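I've been meaning to write about the delivery robot since February, and every time I sat down I found I still hadn't made up my mind about it. I'm not sure I have now, but Anahera Costigan (she runs the post room at Flitdale and has been my tea companion for longer than either of us will admit) says I should just get on with it, so I am.

For anyone new to this blog, I work in the records office at one end of a big, sprawling site, and for years everything that moved between our buildings moved because somebody carried it. Folders, parcels, spare keys, once a birthday cake. There were two of us on the afternoon round, and I did my half in all weathers with a trolley that pulled to the left. I complained about that trolley constantly, and I miss it more than I would have guessed!

Then the Volutitz came. It's a squat thing on wheels with a lockable lid, and it takes up to 51 kilos, far more than I could ever push up the ramps. You put the parcels in, pick the building on the screen, and off it trundles to wherever it's wanted, at a pace I can only call thoughtful. 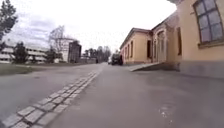
The first weeks were mostly spent learning its moods. It doesn't care for cobbles, so its route had to be drawn again to keep it on the asphalt, and it was terribly polite at doorways, stopping for people who had only paused to find their gloves. Anahera kept a notebook of every time it got stuck and rang her for help. She filled a good few pages, and the man from Whitcombe who looks after the software took photographs of all of them, which pleased her no end.

What has changed for us is harder to put down. My knees are grateful, I'll say that first. I have my afternoons back, and I've finally started on the old card index, which had been waiting for someone with a free hour since well before my time. Anahera has been on a course and now plans the routes herself, and she's very good at it. Her pay went up a grade too, after a bit of arguing.

But I used to see everybody. I knew whose daughter was expecting and who had fallen out with whom over the heating, and I knew it from standing in doorways with a parcel under my arm. Now a message pops up, people come down to the door, lift the lid and go back in. A woman in accounts told me she'd thought I'd retired.

So I've taken to walking the old round anyway, just before four, with nothing in my hands. My manager knows and hasn't said a word. Last week I met the Volutitz coming the other way and stepped aside for it, and it stopped for me, and we stood there a good while before I remembered that it would wait as long as I did.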